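Ticket: Reported 57-point gain on pillow pick-and-place not reproduced
Component: grasp evaluation
Status: Reopened
Last update: October 19, 2023

Reopening this. It was closed in June with the note "works as described in the Ureser write-up," and I don't think we have shown that.

The claim is that the Hosseinzadeh re-grasp method, trained on 500 demonstrations, beats our Emau baseline by 57 points on soft items. I went through the evaluation logs. Three problems so far.

First, the success flag. It is set when the fingers are closed and the wrist has gone up. The item never has to arrive anywhere. A pillow hanging by one corner over the sofa seat scores the same as a pillow put back against the backrest. 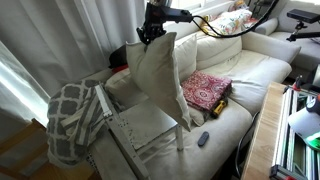
I'd call that a grasp, and a fair one, but the task name in the config is "tidy sofa." If we are going to quote a number under that name, the pillow has to end up somewhere sensible and the other things on the seat have to be left alone. Neither is checked.

Second, the baseline. Emau was run with the old gripper force limit and the new method with the raised one. I can't tell how much of the gain comes from that – possibly all of it.

Third, the resets. The Brornitz script drops any trial marked "operator reset" before it computes the rate. More than 700 trials went in and I can't find a count of how many came out.

Tried so far:
Reran the scoring with resets counted as failures. The script crashes on logs with no end timestamp. Patched locally, not merged.
Reran Emau with the raised force limit. Only 2 sessions finished before the arm went into a protective stop, so no result worth quoting.
Asked for the original seeds. No reply yet.

Needed before this can be closed again:
Placement check added to the success flag
Both methods run at the same force limit
Dropped trials listed by reason

Reply from maintainer: Agree on the force limit. The flag was meant to be temporary. Can we keep the old number in the readme with a footnote?

I'd rather take it out until the rerun is in. Leaving the ticket open and assigned to evaluation.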